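4.2 Wear at the Rail

Skateboard decks fail in ways their owners are proud of and their makers would prefer not to discuss. The most common is the slow one. The tail grinds down against the pavement until it has the profile of a butter knife, and the skater, who could have bought a new deck a month ago, explains that this one has finally started to feel right. Our survey in Flurville collected 607 retired decks, and most of them had been retired well past the point where retirement was voluntary.

We sorted the decks by layup. The control group used seven plies of hard maple with a standard glue. The second group, sold locally under the name Umitz, replaced the two outer plies with a bamboo veneer and used a plant-based resin that the maker describes as kinder to the planet. We have no opinion on the planet's feelings, but the resin did smell better in the shop. The third group, Brutus, added a thin basalt fiber layer under the top ply and was marketed to people who jump down stairs on purpose.

Tail loss was measured from the rear truck bolts to the nearest surviving edge. Maple and Umitz decks lost material at nearly the same rate, which disappointed both the people who believe in bamboo and the people who enjoy making fun of them. Brutus decks wore more slowly at the tail but were far more likely to split along the rail, usually starting at a small chip that the owner remembered with fondness. The chips did not grow steadily. A deck could carry one all through June and then open up like a paperback the first time it landed sideways on a curb.

Bench work followed the same three groups. Each sample deck was clamped at the truck holes and loaded at the tail until it cracked or had been through 2232 cycles, whichever spared us the longer afternoon. The maple decks gave a good deal of warning in the form of creaking. The Brutus decks gave none.
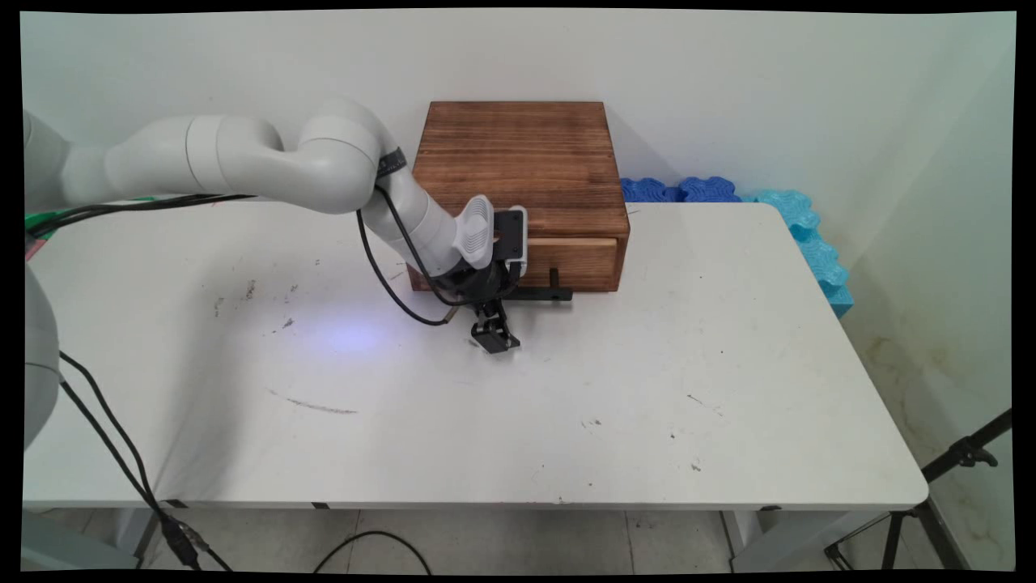
Figure 6. White robotic arm over the table, its end lowered in front of a brown wooden box.

Prasanna Haque objected to the whole bench protocol, on the grounds that a deck clamped at the truck holes is being asked a question no skater has ever asked it. Real trucks have rubber bushings, the argument went, and real riders have knees, and between them they soak up much of the shock that our clamps pass straight into the wood. A test without either one would flatter stiff decks and punish soft ones.

We found this irritating and then tried it. With bushings fitted between the clamp and the deck, the median maple sample survived to 1091 cycles before its first visible crack, a clear gain over the rigid clamp. Umitz samples improved by a similar margin. Brutus samples barely moved. No substitute for knees was attempted, although several were proposed over lunch and one was drawn on a napkin that we have kept.

The field decks complicate matters further. Zsolt Győri, who rode for the Kemeys shop while the survey was running, turned in a Brutus deck with a rail split as long as his hand and a note saying it was still fine. By our criteria it was not fine. He asked for it back. We therefore treat owner-reported failure and measured failure as separate quantities in the rest of this paper, and Section 4.3 looks at how far apart they drift for decks with more than 100 hours of recorded use.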